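Ticket 781: Brokwood site, label printer drops off network
Opened by: Tamsin Ostrowski
Assigned: Baldur Lykkegaard
Status: Monitoring

Printer on the Plorell bench goes offline after 600 seconds idle. Queue on host Iltis shows "paused". Power cycle restores it. Garment tags for the green items are held until this is fixed.
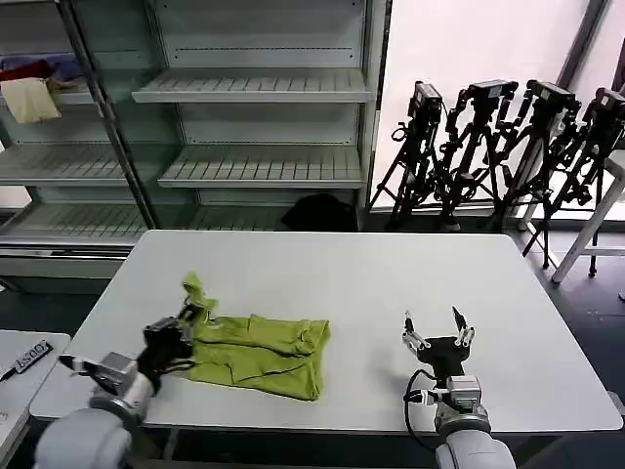
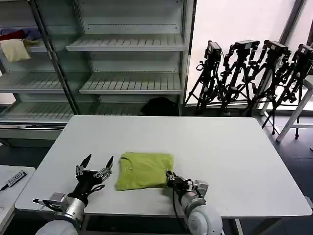
Page last changed: Tue 23 July, B. Lykkegaard

Idle timeout in the printer matches the interval reported. Set sleep to off, saved, rebooted. Setting reverted to default on restart. Firmware is the December build. Reflashed, set again, setting held.

Two test jobs sent from Iltis after an idle period. Both printed. Queue did not pause.

Open: DHCP lease still shows the old hostname. Tamsin to clear it and release the held tags.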